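Subject: Re: [clothes-swap] hangers, towels, and where does everything go
From: Yara Nassar

Hi all,

Harriet wrote:

> Before we set up again in July, can somebody who was sorting tell me
> how it went? I have two questions.
> 1. Do we want towels at all?
> 2. Are 100 hangers enough, or should I ask Dexter for more?
> Also Reginald says the heavy sweaters were a pain. True?
> Harriet

I was sorting until my feet gave out, so let me have a go at this!

First, towels. Yes please, keep taking them, they go faster than anything else (I took two home myself, oops). I just wouldn't fold them into the piles with the clothes, they get buried. Over a bar is so much better, you can see the color and the stripe and feel how thick it is without unfolding a thing. The blue-green one with the dark band is my favorite and if it's still there in July I'm not promising to behave.
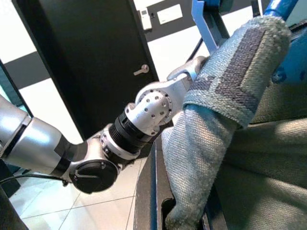
Second, hangers. We had 100 on the list and I counted 101 when I packed up, so somebody donated one, thank you whoever you are. I'd still ask Dexter for 70 more. The thin plastic ones are fine for shirts. For the big navy fleece I'd want something wider in the shoulders, and Ignacio thinks Granden has those, but I haven't looked.

What slowed me down was the table. Everything lands on it at once, shirts and fleece and bags all together, and then the chairs fill up too and there's nowhere left to put a "done" pile.

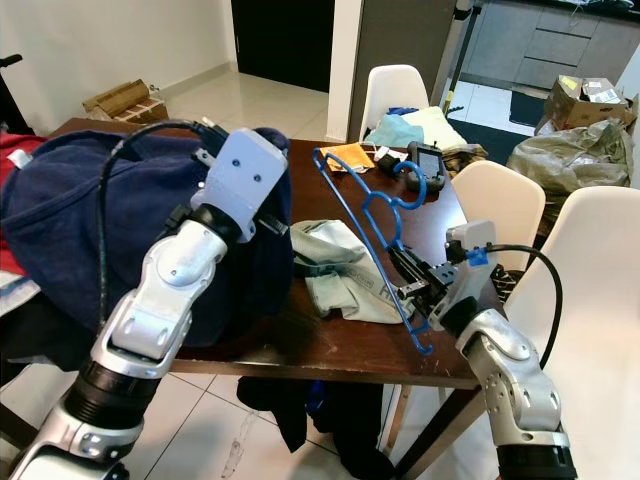
So could we maybe have a second table just for things that are ready to hang? Even a card table would do. And a bin for cloth bags, we have so many, I must have moved the same ones back and forth all evening. I'd also like the clothes off the floor, so if anyone has spare crates, bring them.

On the sweaters, Reginald is right. Anything heavy and knitted pulls itself out of shape on a hanger, and the long ones take up a lot of room. 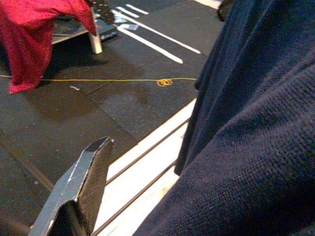
My vote is to hang the fleece and woven stuff and fold the knits, biggest on the bottom, sizes on a bit of masking tape. Ignacio, you had a way of folding the sleeves in that stayed put, can you write it up for the list? I tried it at home and got a sort of burrito.

Oh, and I still have the key to the Cornine cupboard. I can drop it off any time after 6 pm.

Yara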